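17/12/2024
Ikechukwu Shehu

Progress report on the Skarnach gripper kit review, for the Bosman fund

This covers the stretch from the end of May up to now. The short version is that the kit is in daily use, we like it a lot more than we expected to when we wrote the proposal, and there are two things in it that I would want fixed before we tell any school or library to spend their own money on it. The rest of this report goes through those in more detail, along with the spending and what we'd like to do with the months that are left.

First, a reminder of what you paid for. The proposal asked for enough to buy one full Skarnach kit, which comes with the arm mount, the two-finger gripper, the wrist camera and the software that ties them together, and to put it through the kinds of jobs a club or classroom would want from it. The kit came to $2,249 with shipping. We bought one spare set of fingers out of the small parts line, and I'm glad we did (more on that further down). Everything else we already had, including the arm, a Warix that has been with us for years and has forgiven us a great deal.

Setup took longer than the booklet promised. The booklet says an afternoon. It took me two full days, and most of the second one went on a cable that wanted to be routed on the other side of the wrist. Once I had it right, though, the camera came up on the first try and the gripper opened and closed when asked, and I will admit I sat there opening and closing it for much longer than the test plan called for. The drawings in the booklet are very good. The words around them need another pass by someone who has put the thing together from scratch, and I have sent Skarnach four pages of notes. They wrote back the next morning with questions, which made me like them even more!

We agreed on three groups of tasks in the proposal: sorting, stacking and putting away. Sorting and stacking were done by the end of summer and you have my notes on both. Blocks and bottle caps gave it no trouble. Spoons did, and still do. Since then all the bench time has gone to putting away, and the job we settled on was chess.
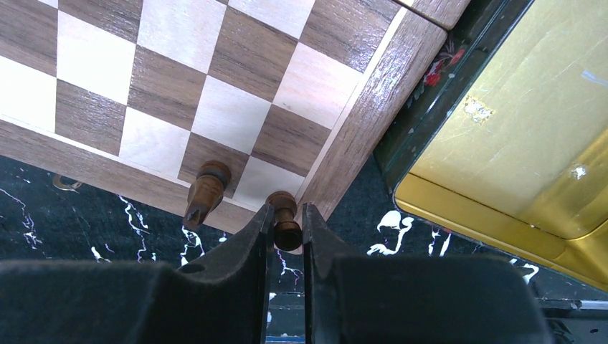
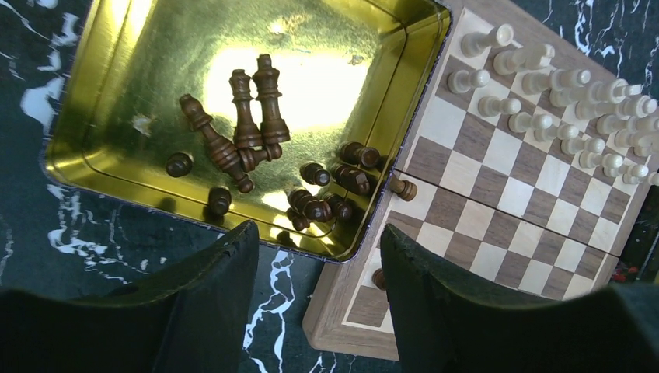 Chess pieces turned out to be a wonderful test for this gripper, much better than the foam shapes Skarnach includes in the box. They come in different heights, they are round in most places and not in others, and every person who walks past the bench already knows what they are and wants to have a go. A knight has to be taken differently from a pawn, and a pawn lying on its side is a different problem again from a pawn standing up. That last one has eaten a lot of our time. When the dark pawns are lying over on their sides in the gold tray, with the king and queen upright near the middle of it, the software has to choose an angle that gets the fingers around one pawn and keeps them clear of everything taller. The shiny bottom of the tray makes this harder, with that bright patch of glare right in the middle. I thought about swapping it for something dull and decided against it. Anybody who buys this kit is going to use whatever tin they have in the cupboard, and I want to know how it does with those.

So, how does it do? For each round I set up a mix of standing and fallen pieces and ask for them to be moved one at a time, and a round is 40 pickups. Standing pieces on the board are now the easy part and I have stopped worrying about them. Fallen pieces were miserable on the software that shipped with the kit, and got a good deal better with the fall update, which added a setting for how far the wrist tilts before it comes down. My advice to any new owner would be to install that update before doing anything else. Fallen pieces close to a rim are still the weak spot. The fingers come down broad, and if the rim is in the way the arm backs off and tries again, and sometimes it keeps trying until I step in. I would much prefer that it stop and ask for help after a couple of tries.

That brings me to the two fixes. One is the retry behavior I just described. The other is the grip force slider. It works nicely, but it goes back to the factory setting every time the power is cut, and the factory setting is too strong for varnished wood. I found this out on one of my own pieces. Skarnach has told me that saving the setting is on their list for the next release, though they wouldn't give me a month. I'm keeping a card taped to the power switch in the meantime.

I also promised a comparison. We had the Gultetti starter kit on loan for a few weeks in the fall, and it's a good piece of equipment with a quicker grip and a tidier control screen. A new person can get moving on it sooner, no question. It has no camera at the wrist, however, and for this sort of work I missed the camera every single day. Being able to look straight down between the fingers as they close tells you right away whether you're lined up or about to shove the piece across the table. If a club only wants to move blocks from one marked spot to another, I'd point them to the Gultetti and they would be happy with it. For anything where the objects get jumbled, I'd go with the Skarnach and put up with the longer setup.

On wear: the first set of fingers is still on the gripper and still holds well, although the surface is duller than it was and picks up dust. I wipe them down at the start of each session. The spare set has come in handy for side-by-side checks, where I run a round on the old fingers and then the same round on the new ones. So far I can't tell the two apart from the results, and I plan to keep doing it.

On money, we are within the budget. The parts line has a little left in it, and I'd like your permission to spend it on a second camera cable, as the one we have gets bent at the same point every time the wrist turns over. It isn't damaged yet. Please let me know if you need a form for that or if an email will do.

What comes next is a full reset of the board, beginning with both colors put away and ending with both back on their starting squares, with no help from me. We've managed the light side alone a few times. Doing the two sides in one run is a bigger job, mostly on account of how crowded the back ranks get once the tall pieces are in, and I'd like to try placing from the center outward to see if that gives the fingers more room. After that I'll write the buyer's guide we promised, with the setup notes in plain words and a list of household things that do and don't work as test objects. Spoons will be getting their own paragraph.

You are welcome at the bench whenever you're nearby. Give me a day's warning and I'll have a round set up for you to run yourself.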